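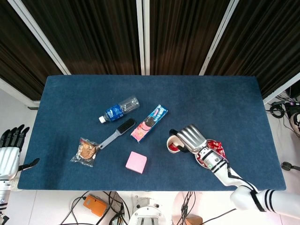 **Ticket 647 – Denim-blue tabletop, scuffs and light smudges**
Opened by: Eliécer Apaza
Handled by: Trygve Björklund
Status: open

**Problem as reported**
The blue fabric top has pale smudges and scuffs across it. Eliécer wants the cover replaced under the Clasden warranty. He says it was fine until January.

**Log**

*17 February 2024, TB:* I'm not convinced this is a fault. It's a fabric table that people put snacks and drinks on. Bottle, cookies, wrapped pastry, all straight on the cloth. Asked Eliécer what he has been cleaning it with.

*EA:* The brush with the black bristles. Dry, like the care sheet says. Went over it 12 times end to end and the marks look the same to me.

*TB:* The care sheet says soft bristles. Is that brush soft? "Pretty soft" is not an answer I can send to Clasden.

*EA:* It's a brush. I don't have a number for it. Lelance sold it to us as safe for upholstery.

*TB:* Lelance says that about everything they sell. Please stop brushing for now. Clear the food off, wipe one corner with a damp white cloth and let it dry overnight. If the corner comes up darker, it's surface dirt. If it doesn't, the color is worn and brushing may have made it worse – I can't tell which from here.

*EA:* And if it's worn?

*TB:* A new cover is 156 plus shipping. I'd want to see the corner before anyone pays that.

**Waiting on:** result of the corner test, and the label from the brush if Eliécer still has it.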